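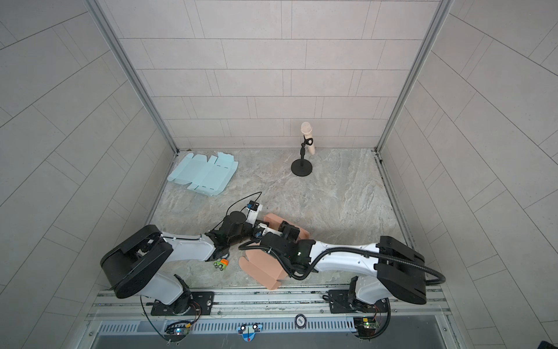

Right, folding cartons. Last time we did trays and sleeves, and a fair few of you told me afterwards that you'd never really looked at a box before, so this week is all looking and folding. The flat shape a carton starts out as is called a blank. It has been cut and creased by a die, and everything the box is going to be is already in it: panels, flaps, tabs, slots. Have a look at the light blue one lying opened out near the back on the left. Before you touch a blank like that, try to read it. I want you to find the big rectangular panels first and then go hunting round the edges for the little tabs, and after that follow the fold lines with your eye and say which panel each one belongs to. Marama Donnelly taught me to do this with my hands behind my back, which felt daft at the time, and I still do it.

Words you'll need tonight

Panel – a main face of the box.
Flap – anything hinged to a panel that closes an end or backs up a wall.
Tab – a small tongue that goes into a slot or behind another layer.
Crease – a line pressed into the board so it bends where you want it to.
Perf – a line of tiny cuts. It folds easily, and tears easily too if you bully it!
Caliper – the thickness of the board.

Board weight, quickly. Our practice blanks are 300 gsm, from Hanstead. That's stiff enough to stand up for itself and soft enough to crease over a ruler. Anything much lighter and your walls bow; anything heavier and you'll be swearing at the tabs (I've got a pack of the heavy stuff under my desk if anyone fancies a fight with it).

The order I'd like you to work in

Pre-fold every crease first, all of them, the whole way over and back again. Run your thumbnail or a bone folder along each one. Then bring up the long walls, turn in the corner flaps, and bring the short walls up over them. Tabs in. Lid last.

Graça Esteves, who takes the other group, does the short walls first and we have agreed to differ. Her way is quicker on shallow boxes, mine behaves better on deep ones. Try both on the Naseri pattern in your folder (sheet 6) and write down which you got on with.

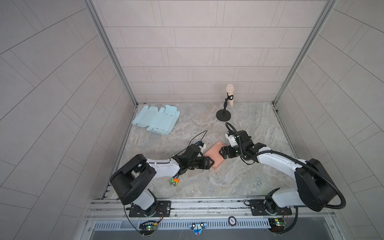

Squaring up is the bit everybody rushes. A box can have every tab in the right slot and still be a lozenge, and you'll only find out when the lid won't sit. So put it down on something flat and get hold of it from both sides, the way the small salmon-pink one is being held there, with contact on the left wall and the right wall. Even pressure, please. If you squeeze harder on one side the whole thing swivels and you've squared nothing. It doesn't matter a jot if the box is sitting at an angle to you, by the way, as the pink one is. What you're checking is the corners against each other, so turn it, look down on it from the top, and turn it again.

If it's still out of true, nine times out of ten it's a crease that didn't get folded right over. Open the box up, find the lazy one, and go back to the bone folder. Please don't tape it.

For next time

Fold 14 boxes from the Bevell blanks, any colours you like. Keep your first and your last and bring both in. Pencil the order you folded in on the inside of the lid.

Read the Wonuteo handout on tuck ends, only as far as the bit on locking bases. We'll do those together in October, along with glue.

Spare blanks are in 457, bottom drawer of the plan chest. Take what you need and put the offcuts in the paper bin by the door.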